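Why Are Some Tables Round?

Hi, Botond Simon again! Last time I went on and on about drawers, and a reader called Edie wrote in to ask why some tables have corners and some don't. Great question, Edie. I've bumped my hip on plenty of corners, so I have opinions.

Start with the shape. A circle has one edge that goes all the way around and never turns a corner. If you measure straight through the middle, you get the same number whichever way you point the tape. My little kitchen table at home is 80 centimetres across from the window side, and 80 from the fridge side too. (Try that with a rectangle and see what happens!) That measurement is called the diameter. Say it "dye-AM-it-er".

Who sits at the end? On a round table there isn't an end, so there's no "top spot" to argue over. You can squeeze in one more chair by having everybody shuffle along a bit.
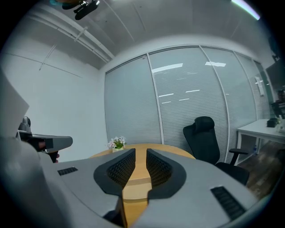
A round table with flowers on it and a black office chair close by.

Where do the flowers go?

Most people pop flowers smack in the middle, so everyone gets a look. That's lovely until you want to do a jigsaw. If you've got work to do, slide the pot out near the edge and you get a big clear patch to use. Just don't put it so close that your elbow sends it flying. A plant in a small ceramic pot is heavier than you'd guess, but it can still tip.

And have a look at fake flowers next time you find some. The petals are often fabric or plastic, and sometimes a bloom droops right over the side of its pot. No watering needed - my kind of gardening.

Square things on a circle

A tray is a handy thing to have at a table. It has a raised rim, so pencils and beads can't roll off onto the floor. Rectangular trays have long straight sides, though, and a round table has none, so there's no edge to line them up with. You end up putting the tray wherever your hands can reach it, maybe a bit crooked, and leaving curvy bits of table all around.
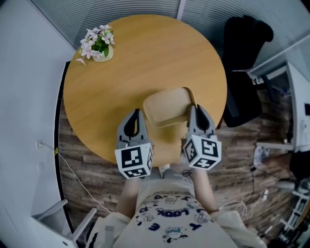
Now look up

People who love furniture (me!) forget about ceilings. But the ceiling does a lot for a table. A light overhead helps you see what you're doing. A long tube light spreads its glow out, so the shadow of your own hand is softer than it would be under one little bulb. A fan moves the air, and that feels cool on your skin in March, when it's still sticky where I live.

Pipes up high might be carrying water, or hiding wires. You can't always tell from the outside.

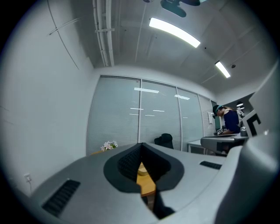

Up top: white pipes, a dark ceiling fan and a long bright light.

Your turn

Find a round table and a bit of string. Stretch the string across the middle and pinch it where it meets the edge. Now see how many of those lengths it takes to go all the way around. You'll get three and a little bit more, every time, for any circle you like. Try a dinner plate next!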